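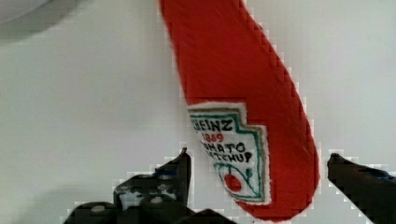
2024-05-23, bench two

Second day with the Clindley gripper kit on loan from Trumix, and I have to say I'm coming around to it (Noura, you may now say you told me so!). Soft toys were the part I dreaded most, and I spent the morning on the plush ketchup bottle with the jaw opened wide, trying to learn where on a squashy body these fingers like to close. Lower down, near the wide end, feels right to me so far, but I keep changing my mind, so please don't quote me to Ronaldo yet.

Log stands at 2,804 tries out of the 3,000 we promised for the review, and 138 of those are marked "unsure" and want a second pair of eyes. I'd love it if we could sit down with a coffee and go through them together – it goes so much faster with two, and you're kinder than I am on the borderline ones.

Things I like: the setup guide is written in plain words, and swapping the fingertips took me under 10 minutes. Things I don't: the force setting goes back to its default on every restart, and I lost most of an hour on Wednesday before I noticed. Ronaldo Falcão has written to Trumix about it.

Still to ask them: price of spare fingertips, and whether the loan can run into August if Nomham wants a turn.

Wrist cable needs a new tie. Ties are in the blue drawer now.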